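Hovau adds small clothes rail to its Muvik range

Hovau has added a tabletop clothes rail to its Muvik range of storage for small homes. The rail goes on sale in November at the company's shop in Barta and in 22 stockists, with the Stilov branch to follow once its refit is finished.

The Muvik rail is meant for children's rooms, craft tables and market stalls, where a full-height rail takes up too much floor. It comes in one size and is put together with five screws. Spare parts can be ordered from the shop for seven years after purchase.

Hovau will sell the rail on its own, and hangers and baskets can be bought separately. The light wooden rail stands on a flat base, and its top bar takes ordinary wire hangers, such as the pink ones holding the blue, yellow-green and orange garments. A white plastic basket with low slatted sides fits beside it on the table for clothes still waiting to be hung.
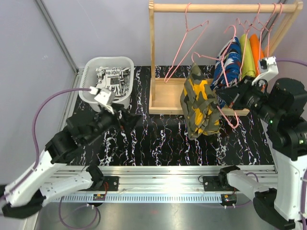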